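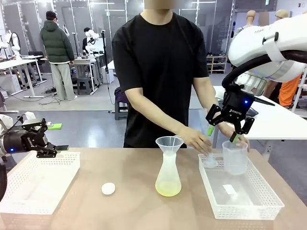

Unterwegs > Besuche > Technik und Labor

Start Berichte Termine Archiv Kontakt

Zu Besuch bei Grudus: ein Nachmittag mit Robotern, und einer davon streikt

Freitag, 26. Juli 2019

Nach Zerneck fährt man ja nicht einfach so, und wer den Bus am Marktplatz verpasst, steht eine ganze Weile dort herum (ich spreche aus Erfahrung, das Eis nebenan ist aber sehr gut). Seit April hatte ich mich auf den offenen Nachmittag bei Grudus gefreut, und so kam ich zwar verschwitzt, aber bester Laune an, gerade noch rechtzeitig für die zweite Gruppe.

Wir waren 20 Leute, darunter zwei Familien mit Kindern, und wurden sehr herzlich in das große helle Labor geführt. Am ersten Tisch ging es um Handgriffe aus dem Laboralltag: Gefäße in weiße Körbe räumen, einen Becher greifen, wieder abstellen. Zwei Roboterarme arbeiten dort, und ein Mensch steht gegenüber und greift mit zu. Das Projekt heißt Haltska, und man will damit 1.000 saubere Durchgänge schaffen. Wie viele es schon sind, wollte man uns nicht verraten!

Beim neunten Durchgang unserer Vorführung blieb dann der rechte Arm stehen. Der Greifer hatte den Messbecher schon gefasst, ließ aber nicht mehr los, und am Bildschirm stand eine Meldung, die ich mir leider nicht notiert habe. Die Betreuerin bat uns ganz ruhig einen Schritt zurück, drückte den Notaus und wartete noch einen Moment, bevor sie die Finger des Greifers von Hand löste. Der Becher blieb heil, und aus dem Kolben mit der blassgelben Flüssigkeit ging kein Tropfen daneben.

Vermutet wurde ein Wackelkontakt in einem Kabel, das Keskin, die Werkstatt zwei Straßen weiter, erst kürzlich getauscht hatte. Sicher war man sich nicht. Der Neustart dauerte wohl einige 20 Minuten, und in der Zeit bekamen wir erklärt, warum man nie am Greifer zieht, solange der Arm noch Kraft hat: Er kann beim Lösen nachrucken, und dann sind die eigenen Finger dazwischen. Die Kinder fragten Löcher in den Bauch, ich auch.

Danach lief der Arm wieder, allerdings deutlich langsamer eingestellt. Mir hat das gut gefallen, ich hätte noch lange zuschauen können. Den Bus zurück habe ich übrigens auch verpasst.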